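Switching the phones over

Wednesday, April 10, 2024

I finally moved us off the old phone plan. I had been putting it off since February, when the bill went up again and I wrote "call Kasondale" on the back of an envelope and then lost the envelope.

We were paying 115 a month for two lines and a landline that only rang when someone wanted to sell us windows. Kane Rutherford at work had switched to Bright last year and said the coverage was fine out his way, so I looked at the map, and we seemed to be in the dark part, meaning good.

The call to cancel took most of a lunch break. They asked for the account PIN, which I had never set, then for the last four digits of a number we gave up when we moved. In the end the woman found us by street address. She offered me three months at half price. I said no, she offered a free tablet, and I said no to that too.

Porting the numbers was easier. You need the account number from the old company and a transfer code, and the code is only good for a few days, so don't ask for it until the new SIM cards have come. Mine ended in 3052 and I read it out wrong twice.

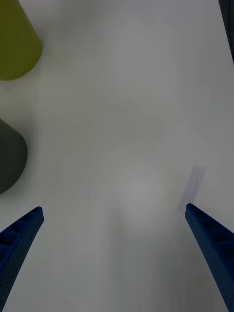

White tabletop, blue fingers.

My line came over in 5 minutes. My wife's took until the next evening, and she could call out but not get texts, so the bank was no help to anybody that night. If you use text codes to log in to things, do one phone at a time and keep the other one working.

The landline is gone. I thought I might miss it and so far I haven't. Brodie Kereama down the street still had only that number for us, so if you are in the same position, email me and I'll send you the new one.

Still to do: return the old router (they want it in the original box, which went to the dump years ago), and check that the last bill really is the last bill.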